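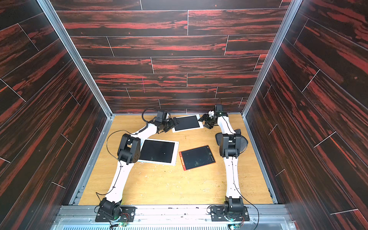 **Abb. 3:** Arbeitszelle mit dunkler Wandverkleidung in Holzoptik und heller Arbeitsfläche.

### 4.2 Akkulaufzeit und Herstellerangaben

Der Hersteller Groltik gibt für das Sorkamura eine Bereitschaftszeit an, die wir in keinem Durchlauf erreicht haben. Das überrascht kaum, denn die Messbedingungen sind im Datenblatt nicht genannt. Weder Displayhelligkeit noch Funkzellendichte werden erwähnt, und ohne diese beiden Größen lässt sich ein solcher Wert weder bestätigen noch widerlegen. Bozsik hat bereits für das Vorgängermodell gezeigt, dass allein die Netzsuche in Randlagen die Laufzeit deutlich verkürzt.

Wir haben die Displays deshalb fest auf 200 cd/m² eingestellt und die Entladung bis zur Abschaltung protokolliert. Insgesamt liegen 1729 Messpunkte vor.

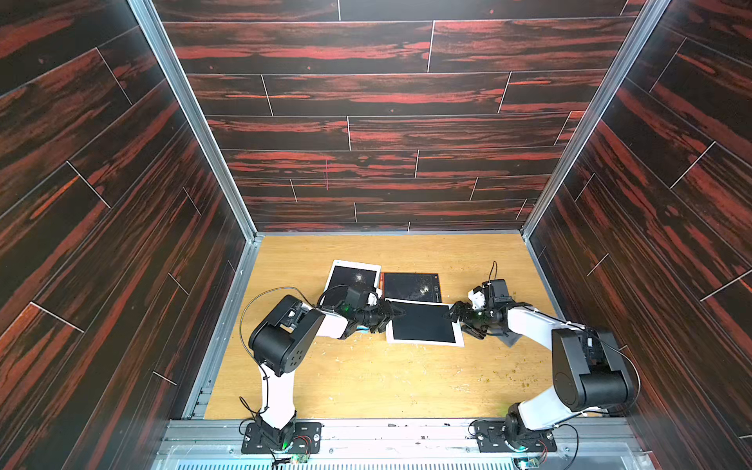

Ob diese Zahl ausreicht, um den behaupteten Vorteil des neuen Modemchips zu belegen, halten wir für zweifelhaft. Der Unterschied zum Fülöp liegt innerhalb der Streuung, und die von Usow vorgeschlagene Temperaturkorrektur vergrößert ihn nur dann, wenn man die Messungen aus dem Juni weglässt. Einen sachlichen Grund dafür konnten wir nicht finden.

Auch die Angabe, der Akku behalte nach 850 Ladezyklen noch 80 Prozent seiner Kapazität, übernehmen wir nicht. Sie stammt aus einer Hochrechnung, deren Ausgangsdaten uns trotz Nachfrage nicht vorliegen. 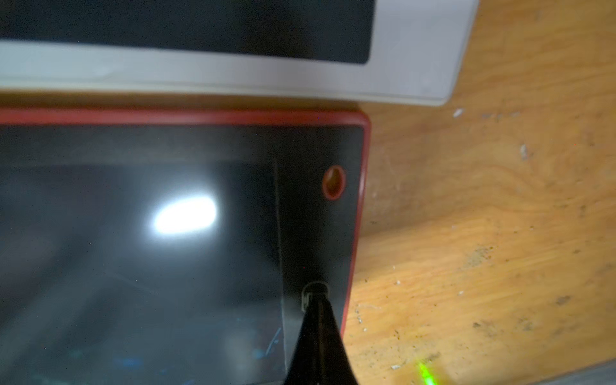
### 4.3 Einfluss der Hintergrunddienste

Vorinstallierte Dienste wurden, soweit es das System zuließ, vor jedem Durchlauf beendet. Zwei davon starteten nach kurzer Zeit erneut; ihr Verbrauch ist in allen Werten enthalten.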